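3月 作業ノート ドア開け課題、成功判定の不具合と実機停止の件
Havuleo シミュレーション班 / 午前9時過ぎから書き始め、途中で何度か追記

経緯

昨夜まわした評価の集計が朝には出ていた。800エピソード、ドア開け課題、失敗は20。数字だけ見れば先月までの苦労が嘘のようで、チャットにはもう祝いの絵文字が並んでいた。自分は素直に喜べなかった。方策の重みは先週からほとんど変わっていない。変わったのは環境側で、ドアの資産を Guvico の新しい一式に差し替えたことと、物理ステップの設定を触ったことくらい。学習が進んでいないのに成績が跳ねたなら、まず疑うのは採点のほうだと思う。

それと同じ頃、Larkovport の実機のほうで保護停止が出ている。同じ重みを載せた腕がノブをつかみに行き、回す前に手首の力が上限を超えて止まった。けが人なし、腕も見た目に異常なし。ドア枠の治具が少しずれた。向こうの第一報には「センサーの誤検知と思われる」とあったが、誤検知と書く根拠がどこにもない。生ログを送ってもらうまでは、本当に強く押したものとして扱う。

以下、順番に確認したこと。推測のところは推測と書く。

成功判定の中身

判定のコードを読み直した。書いてあるのは、ドアの蝶番の角度がしきい値を超えたら成功、これだけ。ノブの回転角は見ていない。ラッチが外れたかどうかも見ていない。以前のドアではラッチがきちんと拘束として入っていたので、ノブを回さない限り蝶番は動かず、これで足りていた。

Guvico のドアはどうか。定義ファイルを開くと、ラッチの項目はある。項目はあるが、拘束の有効フラグが初期値のままで、その初期値は無効になっている。つまり少しでも引くか押すかすれば開く。資料には「ラッチ機構対応」と太字で書いてあって、嘘とまでは言えないが、対応しているのと動いているのは別の話だろう。差し替えのときに確認表に丸をつけた人がいるはずで、履歴を見たら自分だった。項目名だけ見て丸をつけた記憶がある。

ここまでなら「ノブを回さず開けたものが成功に混ざっている」で話が済む。ただ、それだけだと実機の力の超過が説明できない。ラッチがない世界で育った方策なら回さずに引く、というのはわかる。重みはほとんど変わっていないのだから、そもそもこの世界で育ったのかどうかも怪しい。

つかむ前の姿勢

成功扱いの記録から適当に選んで、接触前後をコマ送りで見た。気になるのは左右の寄り方。指を開いてノブを挟みに行くところまでは筋がいいのに、真ん中に来ていないことがある。指先の座標を出して比べても、ノブの中心に対して片側に寄ったまま閉じ始める記録が続く。

一方の指が先に当たれば、その指がノブを横に押す形になる。シミュレーションではドアが軽く、ラッチも効いていないので、ドアが逃げてくれて済む。実機はラッチで固定されているから逃げ場がない。腕が横向きに力をため、上限に達して止まる。筋は通る。筋が通る説明ほど後で外れた経験があるので、まだ採用はしない。

もうひとつ、ノブの形。多面体の粗い玉で、面がはっきり見える。描画用の形がこうなのはかまわないが、衝突形状まで同じ粗さなら、指がどの面に当たるかで接触の向きが飛ぶ。丸いノブのつもりで調整した把持が、平らな面の縁に引っかかってたまたま保持できていた可能性がある。実機のノブにそんな縁はない。衝突形状を単独で表示して確かめること。見た目の印象で決めない。

下のコマでは、指はまだ開いていて、左はノブのすぐ外、右はノブの際に寄っている。これ一枚で偏りがあるとは言わない。視点が斜めなら近く見えるほうが変わるし、向きの違う指を画面上の隙間で比べても仕方がない。座標の表と突き合わせて初めて意味が出る。
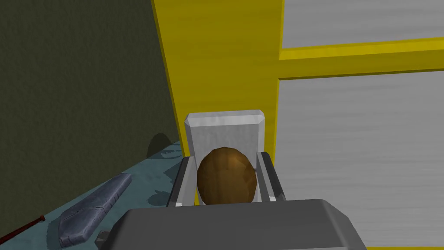
試したこと

1. ラッチを有効にして再評価
フラグを立て、判定にノブの回転角とラッチ解除を加えた。重みはそのまま。全部まわす時間が惜しかったので、まず乱数の種を3つに絞って短くやった。短い評価なので率は書かない。書くと必ず誰かがスライドに貼る。傾向だけ言えば、昨夜の成績は跡形もない。つかんで、回しきらずに引いて、開かないまま時間切れ、が目立つ。

ただし中にはちゃんと回して開けた記録もある。だから「方策は何もできない」というのも言い過ぎで、そこは公平に書いておく。

2. 接触力の記録
判定と一緒に、手首にかかる力の最大値を残すようにした。今まで残していなかったのがおかしい。危ない動作をしても角度さえ出れば満点という採点だったことになる。実機側の上限は20ニュートンに設定されているので、同じ値を超えた記録は結果にかかわらず別枠に落とす。

別枠に落ちたものを見ると、昨夜なら成功と数えられていたはずのものが混ざっていた。横押しの力が出ている区間は、片側の指が先に触れた区間と重なることが多い。重ならないものもある。重ならないほうの原因はわからない。

3. 物理ステップ
変更前の刻みに戻して同じ種で比べた。ぶつかった瞬間のめり込みが小さくなり、力の山も形が変わった。刻みの粗さで力が過大に出ている分がある、ということ。これは困る。実機の停止を説明するのに都合のいい力の値が、計算の粗さで水増しされたものかもしれない。説明としての強さは一段落として考える。

4. Hauksdóttir の力覚フィルタ
実機には Hauksdóttir の力覚ユニットが付いていて、手前に平滑化が入っている。シミュレーション側には入れていない。だから上限の値を同じにしても比べているものが違う。平滑化の窓を8サンプルとして仮に入れてみたところ、鋭い山はつぶれたが、押し続けている区間は残った。窓の長さは Larkovport の設定を見て合わせ直す必要がある。今の値は口頭で聞いたもので、設定ファイルの現物は見ていない。

5. 初期姿勢の偏り
指先の寄りが方策のせいか、座標系のせいかを切り分けるため、方策を外して、ノブの中心を目標に手先を直接動かすだけの台本を走らせた。それでも同じ側に寄る。ということは、少なくとも一部は方策の外にある。ノブの原点が見た目の中心とずれているか、手先の基準点がずれているか。前のドアではこのずれが出ないので、今のところドア資産の原点を疑っている。ただ前のドアでの確認は急いでやったので、後でもう一度。

午後、生ログが届く

午後2時、Larkovport から実機の生ログが来た。力の波形は一瞬の跳びになっていない。接触してからなだらかに上がり、そのまま上限に達している。誤検知ならもっと別の形になると思う。第一報の「誤検知と思われる」は取り下げてもらうよう依頼した。返事は「検討します」。検討の対象になるような話かどうかは疑問だが、記録上はこちらから依頼したと残す。

波形の向きは横成分が大きい。シミュレーションで見た横押しと合う方向ではある。手首座標の定義が両者で同じかどうかを確かめるまでは、合ったと書かない。以前、左右を逆に読んだまま一週間議論したことがある。

保護停止そのものは設計どおり働いた。これを「安全機能が有効に機能した事例」としてまとめたいという話が出ているらしいが、反対しておく。止まったのは最後の段で、その手前にあるはずの、評価で危ない方策をはじく段が素通しだった。止まってよかったね、で報告を閉じると、素通しのほうが残る。

いまの判断

昨夜の評価は無効とする。集計ファイルは消さず、ファイル名の頭に「無効」を付けて残した。会議資料に載った数字は差し替えを頼み済み。

この重みを実機に載せるのは止める。速度を落とせば載せてよいのではという意見もあった。速度を落としても押し続ける動作は押し続けるので、上限に着くのが遅くなるだけではないかと思う。遅いほうが人は止めやすい、という反論には一理ある。それでも原因が未確定のまま載せる理由にはならない。

原因についての現時点の見立て。ラッチ無効による成功の水増し、これは確定でよい。実機停止との関係は未確定。原点ずれによる片寄りが有力だが、実機のドアには Guvico の資産は関係がないので、シミュレーションの原点ずれがそのまま実機の横押しを生むわけではない。ここの理屈がまだつながっていない。実機側のノブ位置推定に別のずれがあって、方策がそれを直せないだけ、という可能性も同じくらいある。両方が同じ向きにずれていたら偶然にしては出来すぎなので、共通の変換行列を使っていないか調べる。

残り

・衝突形状を単独表示して、ノブの面の粗さを確認
・ドア資産の原点と、見た目のノブ中心の差を測る。測った値は手で書き写さず、ログから出す
・前のドアでの台本走行をやり直す
・手首座標の定義を両拠点で突き合わせる。図で送ってもらう。文章だとまた逆に読む
・Guvico にラッチの初期値の件を問い合わせ。仕様だと言われる気がするが、言われたら文書でもらう
・Hauksdóttir ユニットの平滑化の設定ファイルを入手
・資産差し替えの確認表を直す。「ラッチ対応」の欄を「ノブを回さず引いて、開かないことを見た」に変更。丸印は廃止して、走らせた記録の番号を書かせる
・全件の再評価は、上の衝突形状と原点が片づいてから。先に回しても、また疑わしい数字が一つ増えるだけ

夕方追記。変換行列の件、両拠点で同じ設定ファイルを参照しているのを見つけた。中身の値が正しいかは未確認。実機のほうは電源を落とし、操作盤に使用停止の札を掛けたと連絡あり。続きは次の頁。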